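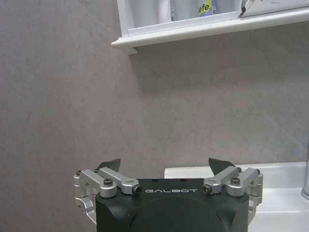

Clothespin

A clothespin (clothes peg in British use) is a small fastener for hanging wet laundry on a line. Two main kinds, the one-piece and the spring type. Wood or plastic mostly, some steel.

History

Before pins, laundry was laid on hedges and bushes or just thrown over a rope. Early pins were split sticks, often willow, bound at one end with a strip of tin so the split would not run. Sold door to door in many country districts. Later turned on a lathe from one piece with a slot sawn up the middle, the "dolly" shape. Spring types came in during the 19th century and took over most of the market in the 20th.

In Sturnlow the trade was big for a small town. The Valtonen works opened there by the river, beech and birch, and at its peak had 70 people on the payroll, many paid by the gross. Output fell once plastic pins got cheap. The works closed in April, the year is given differently in different sources, and the building is now flats. Minttu Ikonen's history of the town has a chapter on it, including the pay books.

Construction

Spring type: two prongs, one coiled wire spring. The spring sits in a groove across both prongs and works as hinge and clamp together. Squeeze the thin ends, jaws open. The jaws usually have one or two rounded notches, a small one for the line and sometimes a bigger one for thick cloth. Galvanized wire resists rust, plain wire will mark white sheets sooner or later.

One-piece type has no moving parts. Holds by friction and the bend of the wood. Tends to split along the grain in dry weather, and slides off thin line.

Plastic pins come in more colors but go brittle in sunlght. Wood goes gray and can grow mildew if left out all winter.

Other uses

Closing food bags, holding sheet music in wind, clamping glued parts in model making. Dolly pins were dressed as dolls, hence one of the names. Art classes too.

Collecting

Small field. Titilayo Ekpo's checklist has 343 entries, of wich 238 are spring types. The Nukasel pin, with a double coil, is the one collectors ask for most. The Piltevico is commoner and often mistaken for it, check the groove.

See also: Clothes line, Mangle, Washboard, Binder clip

Search articles Go

Filed under: Household objects | Laundry | Fasteners

Contact us | © 2024 | Back to top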